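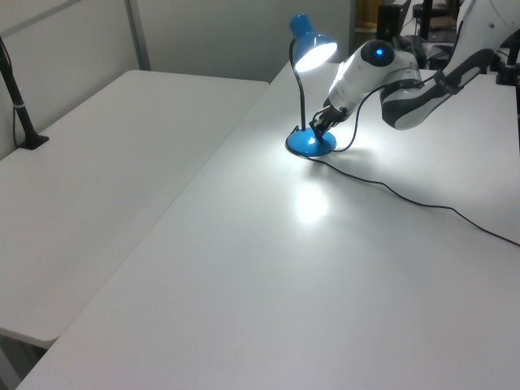 Arm at the base of the blue lamp, lamp on.

Vavby cell, remote teaching check
Date: 31 January 2022
Checked by: Clem Wihongi
Task being taught: move desk lamp by its base

1. Emergency stop within reach of the operator
Pass. Tested 2 times from the chair. I would still like one on the far side of the table.

2. Speed limit set for remote control
Pass, on paper. The sheet says the limit is on. I asked who set it and got three names.

3. Power cord of the lamp clear of the arm's path
Comment. The cord runs in a wide arc across the table and off the right side. Fine while the lamp stays put, but the task is to move it. Tape it down or route it behind.

4. Arm cable free to move
Comment. There is a loop hanging from the wrist down near the lamp base. Watch it when the wrist turns.

5. Glare
Fail. Strong bright spot on the white tabletop right where the operator has to judge the grip. Lautaro Aravena says operators get used to it. Maybe. I want to see the missed grips first.

6. Gap between the tables
Comment. Mark the seam as a no-go line for anything being carried.

7. Demonstrations logged
Open. The log says 2,257 recorded, the plan called for 2,000. How many were good ones? The McKinnon report doesn't say, and "the robot learns from the mistakes too" is not an answer I can sign.

8. Operator breaks
Pass. Every 20 minutes, timer on the desk.

Result: may continue at low speed. Items 3 and 5 to be fixed before the next session. Item 7 goes back to Lautaro.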